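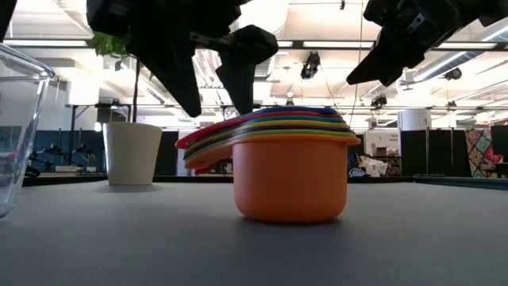
Cirkar nesting measuring cups, the rainbow set. Back in stock after a long gap, sorry to everyone who wrote in. Plastic, light, cheap enough to keep a second set in the flour bin. The cups sit one inside the next and the handles fan together off to one side, so the whole lot takes up the room of one mug. Orange is the bottom one in the stack, red is up at the rim, and the blue, green, yellow and purple show as thin stripes in between. Smooth flat base — stands level on the table while you fill it.

**What you get**

- one full nested set, mixed colors
- long flat handles, size molded on each one
- no ring, no clip (see below)
- plain card sleeve, no plastic bag

**Using them**

Color is the size. Once you know which one is your half cup you stop reading the handle. Good for kids, good for baking with no glasses on. Gisela Reinholz ran our Saturday-morning bread table for years and she just calls out colors, "two reds and a green", works fine.

Dry stuff: scoop, level with a knife, done. Liquids: fill to the brim and pour over the bowl, there's no spout. If you want a spout get the Cleder jug, seperate page.

US cup sizes only. We don't have the metric ones and Cirkar doesn't ship them to us.

**Washing**

Top rack. Keep off the bottom rack, the handles can warp by the heater. Turmeric and tomato will stain the lighter colors, a bit of baking soda paste gets most of it. Don't leave them nested when damp or they stick — if that happens, run warm water over the outside cup and twist, don't yank on the handle.

Not for the microwave. Not for hot oil or melted sugar either, we've had 3 sets come back with soft rims and we can't refund those.

**About the ring**

Older sets came on a metal ring. People kept taking it off and losing it, then asking us for another. The new ones have no ring and no hole in the handle. So you can't hang them on a hook, if you need hooks buy the Londoño steel set instead. Heavier, costs more, hangs nicely.

**Stock and shipping**

First order was 3,000 sets and it went faster than planned. Second lot is in the Skarka warehouse now. Orders in before 2 pm go out same day, otherwise next morning. Limit of 7 sets per customer for now, schools and cooking classes please email first and we'll sort out a box price.

Single replacement cups: yes, any color, tell us the color AND the size in case the shades changed between lots. Some did. The purple is a little darker this time, the rest looks the same to us.

**Returns**

30 days, unused, sleeve doesn't matter. Cracked on arrival — send a photo to Volker Frerichs in the shop office, he'll mail a new cup, no need to send the old one back. Put your order number in the subject line pls, he gets a lot of these.

Lids: coming in January, same colors. No price yet.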